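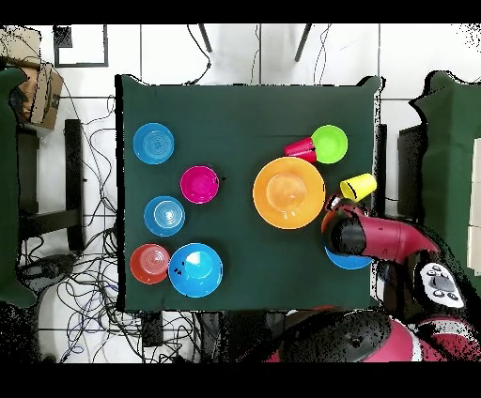 Moin zusammen, seit ich die Greifplanung umgestellt habe, räumt der Arm in unserer Gemeinschaftswerkstatt zwar Geschirr, aber mit der Eleganz eines Erstsemesters nach der Einweihungsparty. Flache Sachen sind inzwischen okay, Schalen am Rand zu greifen geht meistens. Mein Sorgenkind sind liegende Becher: Der gelbe neben dem orangen Teller wäre noch machbar, aber der rosafarbene, der sich an die hellgrüne Schale lehnt und halb unter deren Rand steckt, wird von der Segmentierung als Henkel der Schale verbucht. Eine Schale mit Henkel gibt es in meinem Haushalt nicht, das weiß der Rechner aber nicht. Software ist Erkex, der Planer läuft auf einem gebrauchten Tapley-Rechner, pro Griff warte ich 528 ms auf ein Ergebnis. Hat jemand eine Idee, die ohne neues Netz auskommt?

kabelbinder_ole
Dunkelgrünes Tuch und eine hellgrüne Schale drauf. Mutig. Ich würde als Erstes die Unterlage tauschen, mittelgrau, matt, fertig. Und wenn du schon dabei bist: Die schwarzen Kabel links auf dem Boden würde ich hochlegen, bevor mal jemand mit dem Fuß die Kalibrierung übernimmt.

heriberto_s
Das Tuch bleibt. Das hat Marjorie gesäumt, und ich muss mit ihr noch länger eine Werkstatt teilen. Die Farbtrennung ist außerdem sauber, das Tuch wird nie als Objekt erkannt. Es hakt wirklich nur dort, wo zwei Teile sich berühren. Kabel: ja, ja.

Fraesfloh
Sehe ich wie Heriberto, das Tuch ist unschuldig. Schau lieber auf die Tiefe. Senkrecht von oben siehst du vom Becher fast nur die Silhouette, und unter dem Schalenrand siehst du gar nichts. Da kann kein Algorithmus etwas rausholen. Zweite Ansicht schräg von der Seite, 30 Grad reichen, dann zerfällt der angebliche Henkel von allein.

kabelbinder_ole
Zweite Kamera heißt zweite Kalibrierung, zweite Fehlerquelle und ein Thread im Juli mit dem Titel »Beide Kameras widersprechen sich«. Kann man machen.

Fraesfloh
Muss keine zweite sein. Kopf schwenken, noch mal gucken. Kostet halt Zeit.

heriberto_s
Kopf schwenken hatte ich probiert. Danach lag meine Punktwolke 6 mm neben der Wirklichkeit, und der Greifer hat mit großer Entschlossenheit in die Luft gefasst. Vermutlich Spiel im Nackengelenk — das Teil stammt noch aus der Mornonik-Kiste und war damals schon nicht mehr taufrisch.

mhaworth
Zwei Anmerkungen. Erstens: Das Tuch hat einen Namen in der Inventarliste und wird bitte nicht als »die Unterlage« bezeichnet. Zweitens: Warum muss er die beiden überhaupt auseinanderrechnen? Schieb die Schale ein Stück weg und schau dann noch mal hin. So mache ich das in der Spüle auch.
Marjorie

kabelbinder_ole
Schieben mit einem Arm, der den Schalenrand noch nicht sicher trifft? Ich hole Popcorn. Bei uns in Flarnstead hat das Ding auf die Art eine Tasse quer durch den Raum befördert.

Fraesfloh
War das eure Porzellanphase? Bei Plastik ist mir das egal. Marjories Vorschlag ist besser als meiner, ich ziehe die 30 Grad zurück. Greifer schließen, flach anfahren, 4 cm schieben, Arm aus dem Bild, neue Aufnahme. Geschwindigkeit runter, dann fliegt auch nichts.

heriberto_s
Gut, ich baue das als eigene Aktion ein: Wenn ein Segment eine unplausible Form hat, erst schubsen, dann denken. Offen ist noch, woher er weiß, in welche Richtung. Richtung Tischkante wäre ungünstig.

mhaworth
Zur Tischmitte. Und die Kabel legst du vorher hoch.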